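4.2 Changes in the tool return work

The second site of our study was the tool store of the Floltau repair works. Before the change, all hand tools that came back from the workshop were sorted at one long counter. The workers there took each tool out of its tray, looked at it, and put it either back to the shelf or aside for repair. We have interviewed 27 employees of the store and the workshop, and we collected 130 pages of notes during the observation. The interviews were done in the break room, mostly in the early afternoon, when the morning returns were finished.

The automated cell was planned together with the staff of the Poltham site, where a similar one was already in use. It is a small enclosed station with two arms on a common rail. The task given to it is narrow: a tray with a tool is placed between the arms, and the tool should be taken out and handed over for checking. The trays stay the same as in the manual work, which was a wish of the employees and was accepted by the management after some discussion. Figure 3 shows the station with a screwdriver in the tray and both grippers open.
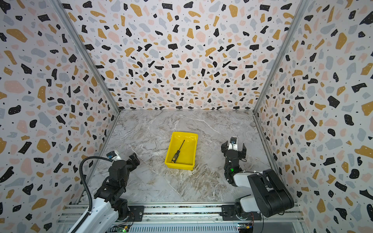

Figure 3. Two-arm station with yellow tray and screwdriver, Floltau.

Most of the persons we interviewed did not speak first about the arms. They spoke about the counter. At the counter it was possible to talk with the mechanics who brought the tools, and in this way the store learned which tools were causing trouble. One worker with long experience told us that she knew from the face of the mechanic if a tool must go to repair. With the new arrangement the trays are left on a trolley, and the mechanic goes away again. The store staff now receive a written remark, when there is one. During October we counted 591 returned trays, and only 76 of them had a remark with them.

A second change concerns the rhythm of the day. In the manual work the employees could leave a tray standing and finish it later. The station needs a person who prepares the next tray and takes over when a grasp is not successful. This person cannot easily begin another task in the meantime. Several employees described this as waiting - not tiring for the body, but tiring in another way. Gertraud Holzer, the shift leader, tried at first to give the place to the same two persons, so that they could gain practice. After complaints she changed to a rotation of two hours. The rotation is liked by the younger employees, while some of the older ones would prefer to remain at the shelves for the whole shift.

We also observed new knowledge in the team. Employees learned which position of a tool in the tray was difficult for the grippers and began to place the tools differently before starting the station. This work is not written in any job description. Savolainen, the firm which installed the cell, was informed of it only when we presented our first results. A similar kind of hidden preparation was reported to us at the Grinel warehouse (see Section 4.1), although the objects there were much larger.

It must be said that the wages and the number of positions in the store did not change in the period of our study. The fear of losing work was mentioned in the interviews, but less often than we had expected. More often the employees asked who will decide on the next tasks for the station, and if they will be heard before this decision is made. We come back to this question in Section 5.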